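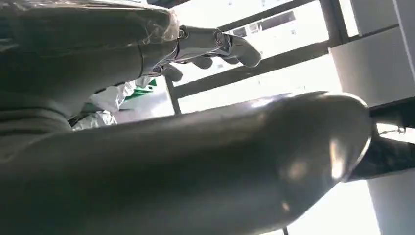 Does the sourdough starter need feeding every day if it lives in the fridge?
Once a week will do, and the Sircombe starter has gone eleven days without any visible sulking.

January 25, 2022. Bread notebook, Tudeck kitchen.

Loaf weighed 205 g less out of the oven than the dough did going in. Water, presumably, plus whatever I scraped off the peel. Crust good, crumb tight on one side, as if the loaf had been leaning on something and thinking. Shaped too late again. The dough was ready at four and I was ready at six.

Flour was the Gundadov strong white, last of the October sack. It drinks more than the Santoso and then pretends it hasn't, so I keep adding flour at the bench and undoing my own arithmetic. Next time hold back 200 g of the water, wait half an hour, and add it only if the dough asks. Write the amount down this time. The last entry says "a splash", in my handwriting, and is no use to anyone.

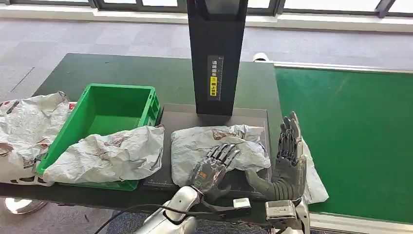
Green crate and white mailer bags on the table.

Oven: the dial says 230 and the thermometer says 205. I have decided to believe the thermometer, which cost less but has never lied to me about a pie. Stone in for an hour first. Steam from a tray of boiling water on the bottom shelf, which fogged my glasses and did a fair job on the crust too.

Scoring was poor. Blade blunt, wrist timid. One ear, of sorts, more of a lobe.

Rye trial still to do. Starter split into two jars, one fed on rye, both labelled, one label already illegible.

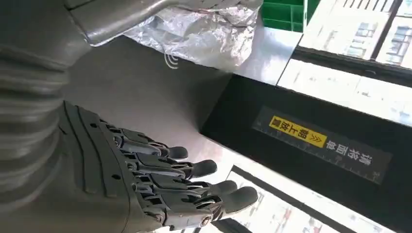
Timid scoring is mostly a cold dough problem in reverse, wrote a reader of the last entry: chill it overnight and it will hold still for the blade. Will try it on the next one, if there is room beside the two jars. New blades first. Also salt, we are down to the fancy flakes.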